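Wednesday, table-clearing costs 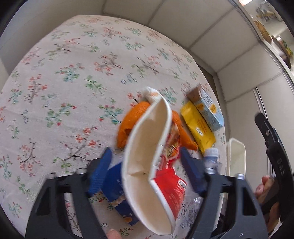 İlker Yüksel thinks I'm pricing the wrong thing. He says the grippers are cheap and it's the spare pads and the hours that eat a budget, and that I should ask Vollon what a year of pads comes to before I talk to them again about anything else.

Fine, I asked. 64 dollars a pair, 700 if we take the service plan, and no word on how long a pair lasts. The Heder quote is 908 with "all wear parts" – whatever they mean by that.

Trash off a tablecloth is still the job I'd be paying for. A squashed paper cup, orange peel, a shiny red packet. The Vollon brochure shows neat boxes on a bare bench. I don't trust a number that comes from neat boxes.

Yoo wants the order in by July. I've put down 128 for pads and left the rest of the line blank. Call Heder again after lunch, ask about bolts.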